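Saturday at the Zakemmont open day

I nearly didn't go, what with the rain and the replacement bus from Stekidham, but I'm so glad I did! The robotics lab had opened its doors for the afternoon and I got a place on the second tour, 16 of us squeezed into a corridor that smelled of toast.

Our guide was Mio Kinoshita, who works on how two-armed robots learn to handle fiddly things like keys and latches. The old way, she told us, was to record a person steering the arms through the same job over and over - 1,000 goes in their first study. Then the team tried moving everything on the table between goes, and found that 440 mixed-up recordings did as well as 820 tidy ones. (I asked her to say that twice. I'm a school librarian, be kind.)

A chap behind me wanted to know if it could unlock his shed. Not yet!

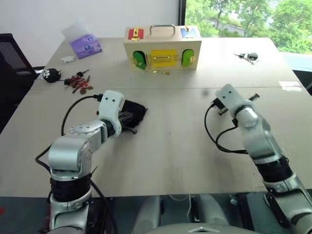 Words and photo: Elsie Oakley
8 February 2020

I loved the little wooden latch box at the back of the table, with its coloured doors and its sliding bolt. My nephew would have it off them in a second. Mio said latches are still the hardest bit, and the paper on all this should be out later in the year.

Tea was downstairs, and I caught the ten past four home.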